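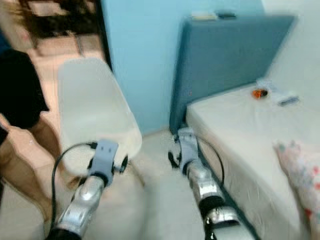 Draltora two-arm kit: notes from the home trial

The Draltora kit has been on loan to us since April, and members have been asking whether it is worth the money for household work. We have now used it in a furnished bedroom as well as on the bench, so there is enough to report.

The kit is two silver arms with a gray gripper on each, a base, a control box and a head camera. Clalov sells it and handles repairs. Besson makes a competing set that we tried last year, and a few comparisons with that one come up below.

Setup

Unpacking and bolting the arms to the base took most of a morning. The printed guide covers the mechanical side well and the software side poorly. Two of the cable labels did not match the drawing, and we had to write to Clalov to find out which was right. They answered the same afternoon. Once the arms were connected, calibration ran without a problem and we have only had to repeat it after moving the base between rooms.

Bedroom work

We picked tidying jobs around a bed: lifting things off the mattress, moving them to another spot, and handling plastic items of different sizes. Beds are harder than tables. The surface gives when a gripper pushes on it, and a white sheet offers the camera very little to go on. Small things also sink a bit into the mattress, so the gripper has to come in lower than you would expect.

Large, light plastic pieces were the surprise. The gripper holds them well enough, but a big piece held in front of the body blocks a good part of the head camera's view. An operator who wants to work with the other arm at the same time has to turn the body or lower the piece first. See-through plastic also gave the depth reading trouble. Draltora says a software update will help with this. We have not received it.

The camera picture smears when the base turns quickly, more so indoors with the curtains drawn. Slowing the turn speed in the settings helps, and we would suggest doing that before the first session. The factory setting is too fast for a small room.

Cables

The cable to each gripper runs outside the arm and hangs in a loop. This makes a cable easy to swap, and we did swap one. It also means there is something to catch on a bed frame or a door handle. The Besson set routes its cables inside and has no such problem, but replacing one means sending the arm back. We added fabric ties at the lower joint, leaving enough slack for the wrist to turn fully.

Grippers

They are plain boxy brackets and have held up. Out of 900 logged grasps in the trial, 867 ended with the item where the operator wanted it. Most of the misses were thin, flat things lying on the sheet. The soft finger pads sold by Ernora are said to help with those, and a pair is on order.

Working near people

Someone will usually be walking about while the arms are in use, and in a bedroom there is not much space to pass. Keep the stop button with the operator and agree on a word for "hold still" before starting. The arms stop promptly on the button. They do not react to a person coming close unless the optional sensor is fitted, and our loan kit came without it.

Price and loan terms

Clalov offers the kit for purchase or on an 11-month lease, with repairs included in the lease. Shipping is extra both ways. For a group that expects to move between sites, the lease looks like the better choice, mainly for the repairs. Groups that stay on one bench may do just as well with the Besson set.

Members who want to book time on our kit can use the sign-up sheet on the equipment page. Sessions are 2 hours and new operators need to do the bench introduction first. Please put the arms back in the parked position when you finish, and note any loose screws in the log.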